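Wanted: two people to help finish a home-built arm

Posted March 12, 2021 – Grondport shared workshop

I have a robot arm on a wooden table and a toy kitchen sink for it to work in. I'm looking for two people who can give it an evening a week until June. There is no pay. You get a key to the workshop and as much coffee as you can stand.

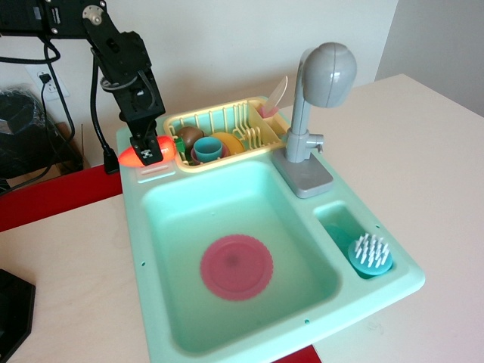 Semple
Arm builder and bench holder, Grondport

You should know where I stand. I don't believe home robots are close to doing anyone's dishes, and I've read too many project pages that say otherwise. A toy carrot and a pink plate are about as much kitchen as I'm willing to promise. If you want to pitch investors, try someone else.

What I need:

One person for wiring and brackets. You should be comfortable taking a servo joint apart and putting it back with every screw.

One person for code. Our control program is called Clurik. It runs to 1022 lines, and I trust maybe half of them. Python is fine, patience is better. 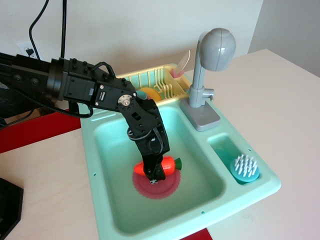

Gripper on the carrot, main basin.

We have a list of 42 short tasks, all at the toy sink. A task only gets checked off when someone other than the person who coded it has watched it run. I'm strict about that – a clip of one good try doesn't count.

No degree needed. Tell me about something you built that didn't work, and how you found out. Leave a note in the Silier box by the workshop door, with a way to reach you.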